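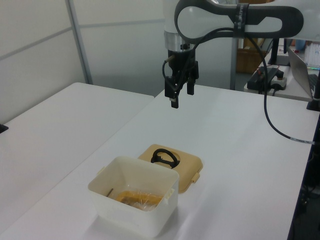
Household food waste pickup will start in Hilla on the first Tuesday in January, the town council decided this week. The service will cover 2000 homes in the center and along the river road. Outlying farms are left out for now and can keep composting on their own land.

Each home will get a lidded bin for the kitchen and a larger one for the curb. The bins are free. A lost or broken one costs 20 euros to replace. Pickup will be weekly, starting at 6 in the morning, and the curb bin should be out the night before.

The contract went to Kodside, which already empties the glass and cardboard containers in town. Dristex, the only other bidder, asked for a higher yearly price and wanted to collect every second week in winter. Council members said the longer gap was the main thing that counted against it.

"People here have asked for this for years," said Darius Lukoševičius, who heads the town's waste office. "Most of what we weigh in the gray bins is food, and we pay by the ton to bury it."

Cooked and raw leftovers, bread, coffee grounds, eggshells, fruit and vegetable peelings and small bones can all go in. Packaged food has to be taken out of its wrapping first. Plastic film is the most common problem at the composting plant, Lukoševičius said, and a load with too much of it is turned away and billed as mixed trash. Paper bags are fine as liners. Bags sold as compostable are not accepted, as the plant cannot tell them apart from ordinary ones on the belt.

Apartment buildings with more than 20 units will share large containers in the yard, which will be locked. Residents will get a key from their building manager in December.

Valdis Dzene, who runs the Dzene bakery on the market square, asked at the meeting whether shops could join. They cannot in the first year. Businesses need a separate permit, and the council expects to take that up in the spring.

"I throw out a crate of bread on a bad day," Dzene said afterward. "I would pay to have it picked up with the rest."

The monthly trash fee will not change when the service begins. Homes that repeatedly put the wrong things in the bin will get a written notice first, and after a second notice a fine of up to 200 euros.

Bins will be handed out from the fire station parking lot during December. Residents who cannot get there can call the waste office to have theirs delivered.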